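Home | Products | Guides | Spare parts | Contact

Colach Padlock and Key Set
Set-up guide, section 5: Preparing the lock and the key before first use

Read this section to the end before you start. You need a clean table, good light, a dry cloth and one small screwdriver. The work takes almost 60 minutes if you do it for the first time and you have the full Amarton storage board to fill. For one single lock it is much shorter.

5.1 Before you begin

1. Put all locks on the table with the key side toward you.
2. Check that each lock has its own key. Do not mix keys between locks, also when they look the same.
3. Write the key number on the paper card that came in the bag. Keep this card in a different place from the lock.
4. Remove any protective film from the lock body. If glue stays behind, rub it with the dry cloth. Do not use gasoline or paint thinner.

Note: Some customers also use this guide for older locks, or for locks and key holders with a car maker's name on them. The steps are the same, but the spring may be harder. Please go slowly with these.

5.2 Inserting and turning the key

1. Hold the lock by its body. Do not hold it by the shackle (the curved part that opens), as it can jump up when it is released.
2. Put the key in straight. It must go in until it stops, without force.
3. Turn the key a quarter turn to the right. You should feel one soft click.
4. Turn it back and pull it out straight.
5. Repeat this 5 times with each lock.

If the key stops halfway, pull it out and look at the teeth. Small metal dust from the factory is normal and you can wipe it away. If the key still does not go in, do not hit it and do not use pliers. Put the lock aside and continue with the others, then see section 5.5.
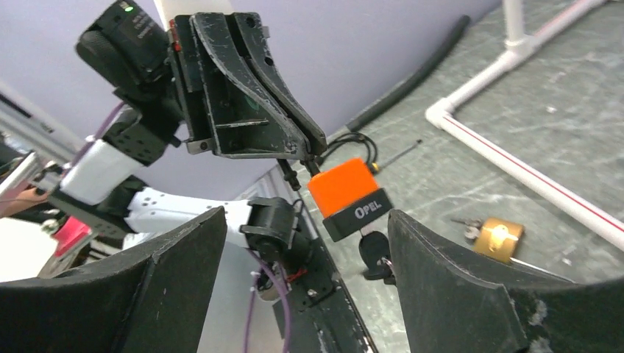 When you leave a key in the lock for some time, for example while you are sorting, let it hang down freely. The weight of one key does no harm. A full key ring is too heavy and can bend a thin key over the months, so take the ring off first.

CAUTION: Never lift or carry the lock by the key. The key can break inside, and such damage is not covered by the warranty.

5.3 Lubrication

New locks come with enough lubricant for the first 300 openings. After this, or every year in April, do the following:

1. Shake the bottle of Dralline dry lubricant well.
2. Put one drop on the key, not in the keyhole.
3. Move the key in and out several times.
4. Wipe the key with the cloth until it leaves no dark mark.

CAUTION: Kitchen oil and grease collect dust and make the lock slow. Do not use them.

5.4 Keeping the work place in order

Locks have small parts, and wires and cables lying on the table catch them easily. Tie loose cables together or lay them to one side. Put the screwdriver back after each use, with the tip away from you. If you work with several locks, finish one completely before you pick up the next.

5.5 If something is not right

The key turns but the lock stays closed: press the shackle down with your thumb while you turn the key, then let go.

The key comes out when the lock is open: the pin is worn. The lock must be exchanged.

The colored body has scratches: this has no influence on the function. You can clean it with warm water and a little soap. Keep the keyhole pointing down so that no water goes inside.

The key number cannot be read: send the paper card, without the key, to our Wilczyńska service point and ask for form 126. Please do not send us your only key by mail.

After all locks are checked, go to section 6 and hang them on the board.

Related guides
- Section 6: Hanging locks on the Amarton board
- Ordering a second key
- Dralline dry lubricant: storage and safety
- Care of outdoor locks in winter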